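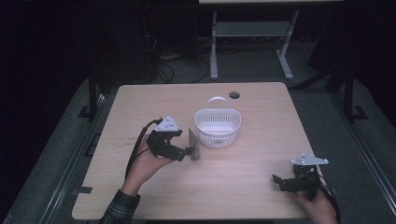
Fig. 2. Table top with cable opening near the back edge, white basket with arched handle.

4. Using and caring for the table top

This section is for the Zuvach writing table, model 902, with the light wooden top. Please read it to the end before you put the table in daily use. The assembly of the legs is explained in section 3.

4.1 Cable opening

1. The small round opening near the back edge is for the cables of a lamp or a charger. Pass the plug from the top side down, with the narrow end first.

2. Leave a little free length under the table. The cable must not be tight when the table is moved.

3. If you do not need the opening, close it with the cap from the Serkance parts bag. Press the cap with the thumb until it is level with the wood.

Note: The cap is only pushed in, it has no thread. To take it out again, push from below.

4.2 Placing small things on the table

1. Keep pens, clips and similar small things in one light basket. A basket with an arched handle is practical, as it can be lifted away with one hand when you clean.

2. Put the basket towards the back of the table, in front of the cable opening or beside it. The near part of the top stays free for working.

3. Before the first use, feel the underside of the basket with your fingers. Plastic baskets have sometimes a sharp point left from the moulding. Remove it with fine sandpaper, grade 300.

4. Lift the basket when you change its place. Do not push it over the wood.

Caution: Do not put a plant pot in an open lattice basket on this table. Water will come through the openings and can leave a ring in the wood.

4.3 Scuff marks

Dark scuff marks can appear on a light top after some time, mostly at the sides where bags and cases are put down. Most of them are only on the surface and can be cleaned.

1. Take everything off the table.

2. Wipe the top with a soft cloth, a little damp, always along the grain.

3. Put one drop of Flundeo wood soap on the cloth and rub the mark gently. Wait two minutes, then wipe again with clean water.

4. Dry the place at once with a second cloth.

5. If the mark is still there, repeat steps 3 and 4 one time. An older mark may stay faintly visible - this has no influence on the use of the table.

Caution: Never scrape a mark with a metal blade. Dried glue or candle wax can be lifted with a plastic card, held almost flat to the surface.

4.4 Edges and corners

The back corners are rounded. When you carry the table through a door, protect them with a folded blanket - the finish is thinner there than on the flat part. Check the edges by hand every May and smooth any rough place with the same sandpaper as in 4.2.

For a new cap or more soap, write to the Ghaffari service desk and give the model number.

Text of this section last changed: 21 July 2026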